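Chapter 6
Hand-held Grippers as a Purchased Kit

Section 6.1 What the buyer receives

A hand-held gripper kit is sold as hardware, software and a measure of support, and the three are priced differently by every supplier. This chapter takes one kit, the Brulo pair supplied by Treltberg, and works through it as a purchasing decision. Readers who have completed Chapter 5 will already know how recorded hand motion is turned into training data for an arm.

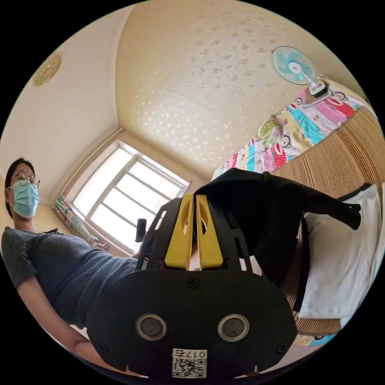
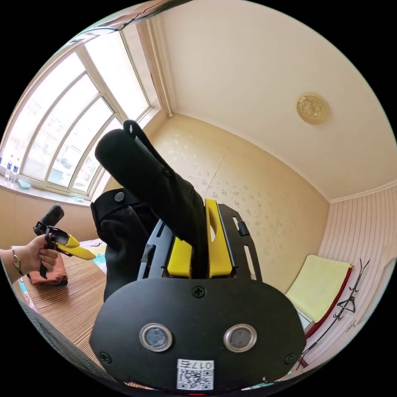
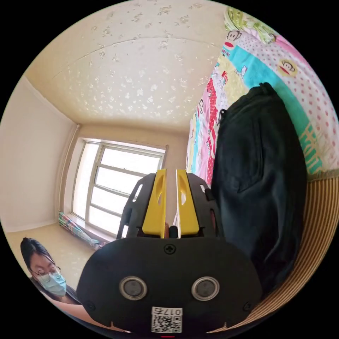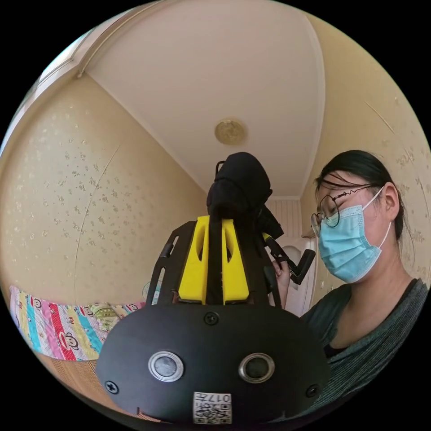

Figures 6.1 to 6.4. Yellow-fingered grippers indoors, with black fabric items.

Chapter author: Mirjam Wouters

The kit is offered in two forms. The single set has one gripper, a charger and a licence for the recording software. The paired set has a left and a right unit and is meant for tasks that need both hands, of which handling cloth is the most common. Figure 6.2 shows two units in use at a table, with a black item held in the yellow fingers of the nearer one. The paired set weighs more in its case than two single sets, as the case also holds the calibration board.

Each unit is built around a black housing with a pair of yellow fingers above it. The fingers are treated by the supplier as wearing parts. They are listed separately in the price schedule, and a buyer should ask how many spare pairs are included before comparing one quotation with another. In the quotation used for this chapter the paired set costs 2,919 euros, with two spare pairs of fingers and one year of software updates. Delivery is extra.

The printed labels on the housings deserve a note. A label carrying a code and a short number allows each recording to be tied to the unit that made it. Where several sets are in use on one project, this record should be kept from the first day. Correcting it afterwards is slow work, and in many cases the recordings have to be thrown away.

6.2 The service option

Treltberg also offers the work itself. Under this option the customer supplies a written list of tasks and the operators carry them out in furnished rooms. The customer then receives the finished recordings and a fault list. Van Rooij, a distributor, sells the same service under the name Plandura, with a longer delivery time and a lower minimum order.

The service is charged by accepted recording. The contract defines acceptance in four clauses:

Both fingers must be visible from start to finish.
The item must be named on the task list.
The operator's free hand must not cover the lens.
The file must open in the current version of the software.

The third clause causes most of the disputes. Soft goods such as clothing and bags are large compared with the gripper, and folds of black fabric can block much of the view without any mistake by the operator. In Figure 6.1 a black garment is draped over the gripper and reaches well across to the right. A contract that mentions only the hand says nothing on this point. The buyer should have it added in writing.

6.3 A worked comparison

Assume that a laboratory needs 136 accepted recordings of garments being picked up and moved. It has one trained operator and no second room. The trial order placed with the service had an acceptance rate of 95 per cent, and rejected recordings were repeated at no charge.

If the laboratory buys the paired set, it pays the full price at once and must add the operator's wages, the spare fingers and the time spent checking files. If it orders the service, it pays only for accepted recordings but owns no equipment at the end. The first choice becomes cheaper as the number of recordings grows. The point at which this happens depends mainly on wages, and a method for finding it is set out in Section 6.4.

Two costs are often left out of such comparisons. One is the time needed to learn the grip, which differs between operators and is greater for cloth than for rigid items. The other is storage. Raw video from a paired set fills a disk quickly, and the software licence does not include space on the supplier's servers.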